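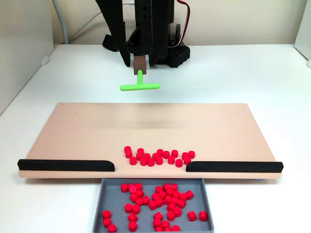

Red pieces keep missing the gap
Posted by Nadja Reisinger, 6/20/26

I'm trying to push little red pucks off a flat board, through the gap between two black rails, with a green T-shaped pusher. I've got 300 to get through and mine keep wandering behind the rails! Any tricks?

Urs Brunner
Bunch them up first, close to the gap, then take short pushes with the long side of the T. I do mine over a tray (gray, thin rim) butted right up to the board.
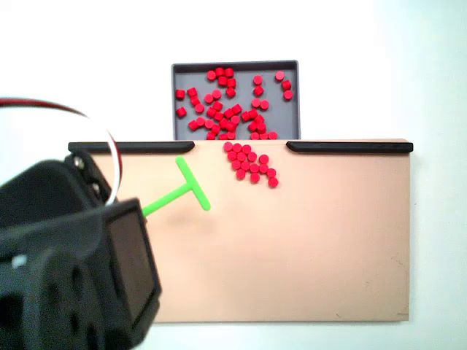 Brastitz Tabletop Club | Help Pages

Set the T down between pushes and look where the strays are.

Mayrhofer
wipe the board, worked for me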